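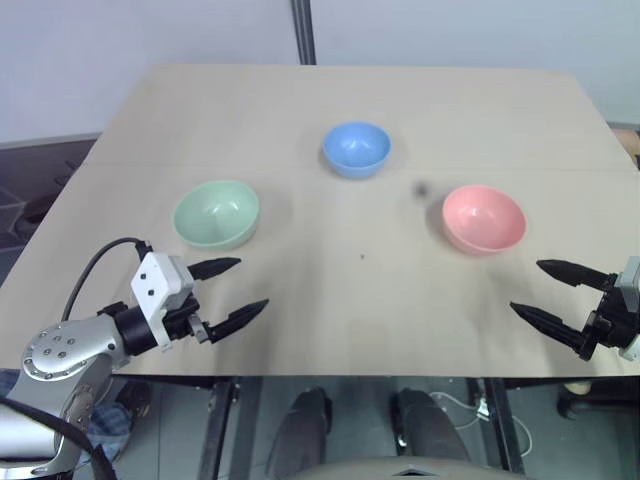 Tips for a Kitchen Where Arms and People Share the Table

Our canteen in Graromville started with automation at the prep table, and many readers of this page wrote to ask how the staff manages it. I collected the tips from the people who do the work every day. Most of them cost nothing.

Give each bowl its color and keep it. We use green on the left, pink on the right and blue at the back. Before, every cook had his own order, and this was fine when he worked alone. Now the order belongs to the table. Kusum Malhotra put a small drawing of it inside the cupboard door, so a person who comes new for the morning shift can set the table without asking.

Leave the middle free. It is tempting to put down a spoon or your phone there, as we all did for years. Keep a shelf behind you for such things.

Wipe before you set out the bowls, and look at the surface from the side, with your head low. Small dark specks on a light table are easy to miss when you stand straight. If the table has a seam, go along it with a soft brush first and with the cloth after.

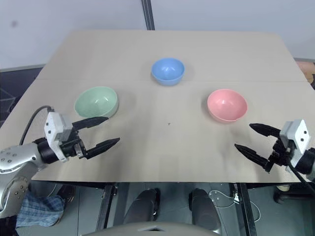
Bowls should be light and all from one set. When one breaks, do not replace it with a similar one from home. Hipólito Toledo did this in the first month and lost a whole morning, as the rim was thicker and the settings had to be made again. We now keep 10 spare bowls in a box from Winwood.

Look also under the table. Cables on the floor collect dust and crumbs, and somebody will catch a foot in them. Lift them when you mop, and mop with the arms stopped – this is a rule with us, also when there is hurry.

About the people. We were 9 in the kitchen and we are still 9, but the day is different. Less carrying and sorting, more checking and more washing of small parts. Amos Lindgren likes it for his back. Booker Begay says he misses the talk at the table, because now we stand further apart. So we moved the coffee break to half past ten and everyone takes it together, with the arms stopped.

Change who watches the table every two hours. Watching is tiring in another way than lifting, and after lunch it is worse.

Last, keep a notebook on a string near the switch. Write what stopped, at what time, and who started it again. Ours has 31 pages full, and most entries are a bowl standing in the wrong place. In July we will copy the useful ones on one sheet for the wall.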